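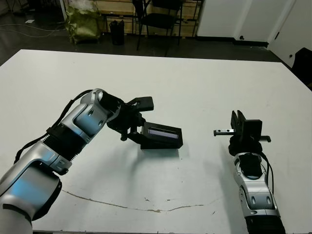
Skellside open day: two-arm box handling

The Skellside automation lab opened its doors on Saturday, and 66 members signed up. The main demonstration was Ternance, a two-arm cell set up for opening and packing small boxes. Both arms share one controller and carry parallel grippers. The control software is Prasto, now at version 2. Visitors were asked to stay behind the line during motion.

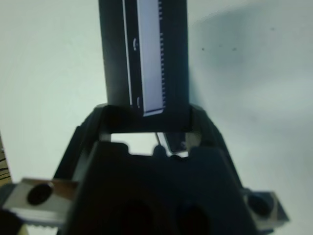

Cell notes

The task program has 13 motion segments. Most of the questions concerned grip force on glossy surfaces, where a small change in finger angle can shift the part. 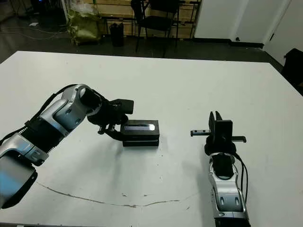

Force limits are set per arm, so one gripper can hold a box firmly while the other stays open and waits for its turn. The training set stands at 363 recorded runs, all made on the same white table.

Lid removal drew the longest discussion. The lid has to be kept clear of the tray while the second arm brings in its own part.
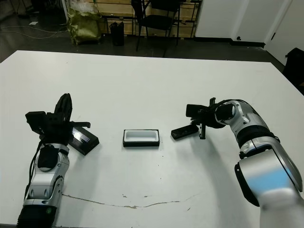

Approach heights for both arms are stored in one table and can be edited between runs. Slides from the Kravchuk session on gripper calibration are at the front desk. The next open day is in October.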